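Household chore readiness inspection, Irndale unit
Checklist with comments. Issued 07/01/2018

1. Emergency stop reachable from the bedside. Pass.
2. Finger tips free of burrs. Pass. Re-check after 500 closures.
3. Cable run clear of walkway. Fail. Tape down before the next run.
4. Towel folding, Kisirus arm. 136 accepted out of 233. Edges drift on the second fold.
5. Cup to draining rack. Pass at low speed only.
6. T-shirt folding on a bed, unaided. Fail. The Enach controller loses the collar once the cloth bunches.
7. Same class of task, grippers held by a person. Grip on dark cloth to be judged at the top edge of the garment, with the second pair of fingers resting on the fabric. 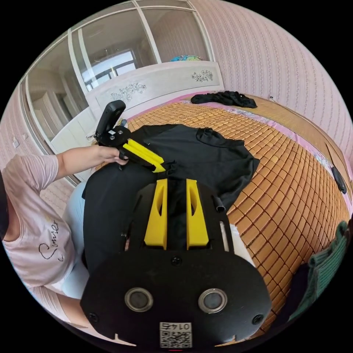
Page 4

8. Soft surface under the work. A woven mat over the bed gives a flatter base than bedding alone. Comment: keep finger slots clear of the weave.
9. Overall. Not ready for unattended laundry. Heiskanen to repeat items 3 and 6 in September.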